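The Snack Box Table, Pennington Hall

Every winter, when the mornings at Lusevine are dark and everyone is running on coffee, we put together boxes of snacks for the people who work the late turns at the clinic and the bus garage. It started as a small thing between friends and has grown a good bit (896 boxes went out last season, which I still have trouble believing), but the way we do it hasn't changed much. Somebody brings a cloth for the table, somebody brings the snacks, and we sit and pack and talk until the boxes are full or the talk runs out, and it is usually the boxes that come first!

I've been meaning to put up a page for the packing table for a long time, mostly so that the folks over in Clomska who are starting their own can get a feel for how we go about it. Chanida Saengthong has been after me since October to get it done, and she was right to nag. So pull up a chair. I've written down what I could remember about the table, the boxes and what goes into them, in no special order, and I'll add to it as the season goes along.

First, the cloth. I am very fond of a bright cloth, and I'll take a red one with zigzags and diamonds over plain white any day of the week. It makes a long afternoon go faster, and crumbs don't show nearly so much on a pattern. We always ask people to shake theirs out before they fold it up, and to please, please take the right one home, as there was a mix-up two winters ago that is still brought up at dinner.
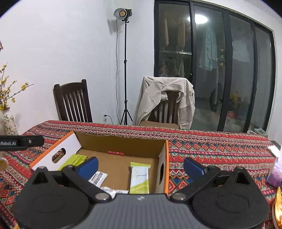

How many snacks should go in one box?

We aim for 16 in a full-size box and five in a small one, with a mix of sweet and salty, and we keep anything with nuts in a separate box marked on the lid.

A box with its first few things in it: a pale green and white snack bar standing up on its edge by the right side, a lime-green packet across from it, and plenty of room left to fill. I do like the orange trim on that box, and the hand holes make such a difference when you're carrying a stack out to the car. The lavender tissue box lives up to its keep too, what with everybody's winter noses, and the little yellow flowers in the painted vase are just the sort of thing I like to have near me while I work.

A few words on packing, for the Clomska crowd. Bars go in upright along the sides, where they hold each other up once there are enough of them. Flat packets go on the bottom. Anything that crushes easily goes in last, and Filippos Karras would like me to say that this means the rice crackers, which he has eaten in powdered form more times than he cares to remember. Turn the labels so that people can read them without digging. If you have a spare napkin, lay it over the top before you close the flaps, it looks nice and it's handy on a break.

We get most of our boxes from Takus, the stationery place next to the laundromat, who save us their empties if we call ahead. They come in all sorts of colors and sizes and I've stopped trying to make them match. Do look inside for old stickers and loose staples before you start. Up to three people can work on one box without bumping elbows, though two is more comfortable and leaves somebody free to put the kettle on.

Our next packing afternoon is 3rd February, starting after lunch, and it will be in the dining room again because the heating is better there. Bring a cloth if you have a cheerful one. Bars, crackers, dried fruit and small packets of cookies are all welcome, as long as they're wrapped one by one and have a good while left on the date. There's soup afterward for anyone who stays to help put the chairs back.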